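October 26, 2015

I slept badly again, so I was at my table early with the second cup of tea and the small screws. My plan for this week is to put the whole box of my father in order before the winter. It is the big biscuit tin with all the things he kept from Lidoris, when he repaired sewing machines there. I carried it with me through three flats and I never opened it for more than a minute.

In the shop on Gamage Street I bought a yellow organizer with clear drawers. The man wanted to sell me the bigger one from Delora, with 29 compartments, but I know myself. If I have too many drawers, I forget what is in them. It cost 11 pounds, and I think this is fair. 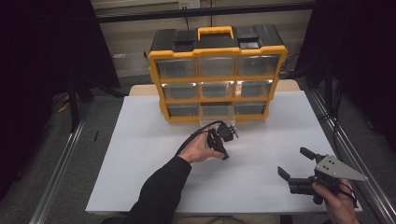
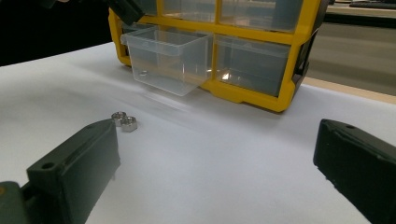 The yellow organizer and its clear drawers.

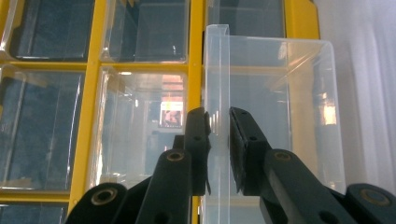
I have not decided yet about the order. My first idea was by size, the small nuts on top and the heavy ones at the bottom, so that it does not fall when I lift it. Then I thought it is better by use: everything for the bicycle together, everything for the curtains together. My father did neither. He put things into old medicine tubes and wrote on them with a pencil, and half of the words I cannot read any more. On one tube he wrote "good ones". I looked inside and they are the same washers as in the other tubes. I will keep this tube as it is.

In the tin there was also a receipt from Lumell for 400 needles, from one February, but the year is torn off. I put it in my kitchen book between the soups.

Tomorrow I must buy labels, the kind which you can take off again. I also want to ask in the shop if they sell single drawers, in case one breaks. The plastic is thinner than I would like.

My eyes are tired now from the small threads. I stopped at 6 and cooked potatoes with the rest of the cabbage. It rained the whole evening and the kitchen window still does not close well. I must write to the landlord about it, I say this every week.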